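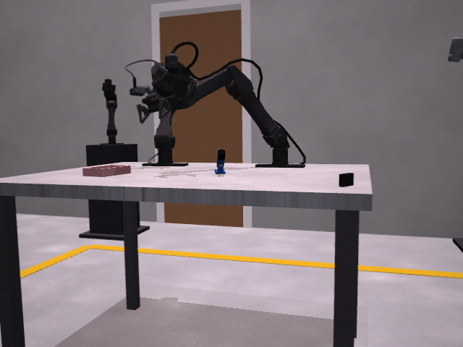
Is the Kerlow ground tour worth paying for?

We're there for two nights in December and the cricket ground does a behind-the-scenes tour. It's £30 each, which seems steep for a look at some empty seats. Has anyone done it? Do you get onto the grass?

Posted by hidayat77, 12/04/2022

skesum_end
Did it last winter. You don't get on the grass — you stand by the rope and look at it. The dressing rooms were fine, if you like benches. They say 90 minutes but ours was done in under an hour, and the last 10 of those were in the shop. I'd want to know what's open in December before paying, as the press box was locked when I went and no money came back.

Sendar Roller
its good, go

longstop
Depends what you're after. The museum room has its own ticket, much cheaper, and the old scorebooks are in there. I doubt the "exclusive access" bit means much when they take coachloads round. Ring the ticket office and ask which rooms are included on your date — the website still shows the old pavilion, so I wouldn't trust it. If you can wait for a match day, I'd spend the £30 on a seat.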